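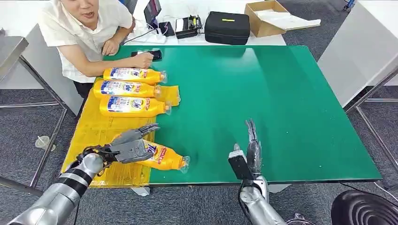 *3 min read*

I've wanted to get inside the Curkton open day for ages, and this January I finally made it! Skurkadden is a 70-minute drive from our place (longer if you stop for a pie, and I did), and the building has 1864 over the front door in big stone numerals. Half of it was a wool store once. Now it's all laundry and bottles, and I could have stayed till they turned the lights out.

You start in the Harar Room with a cuppa and a sticky name badge, then wander through at your own pace. I'd expected displays behind ropes. Instead there were tables you could walk right up to, and the green one with the yellow plastic taped over one end had me hooked straight away. The bottles go down on their sides, lined up parallel with all the caps pointing the same way – such a small thing, but so satisfying to look at. The top is glossy enough to catch the ceiling lights, and the plastic sheet has gone all creased and wrinkly, hanging a little over the front.

I asked why they lie them down and got a wonderful long answer about shelf trays, cap threads and how a full bottle wants to roll onto its heavier side. I now can't pick one up at home without checking. 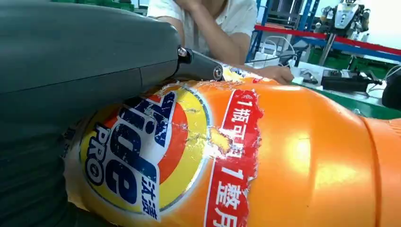
After that I went down the corridor to the label wall, my favourite bit of the whole visit. There are 164 old labels pinned up by colour, starting with soap flakes and working round to the liquids, and you can see the lettering get bigger and bolder as you go. Orange takes up a huge stretch of it. I loved the scuffed ones best, with corners rubbed away and the print half gone, the way they get after a few months next to the tub. Somebody had pencilled notes beside the rarer ones, and I read every single note.

The Cabral end of the building is quieter. It has the old copper, a row of mangles (you can turn one, it's heavier than it looks) and a shelf of measuring caps from every decade. I only wish they'd had more chairs.

Then back to the tables for another look before closing – I'm hopeless, I know.

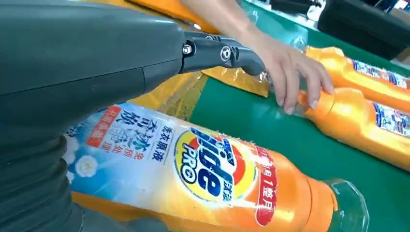

*A Tide PRO bottle on its side, with a hand at the cap end of another.*

Practical bits: entry was by gold coin, and parking is on the grass out the back. Get there early, as I heard they had 900 people through last year and the corridor is narrow. The scones sell out by lunch. Wear flat shoes, the old floor slopes near the mangles. I'm going again next January and bringing my sister.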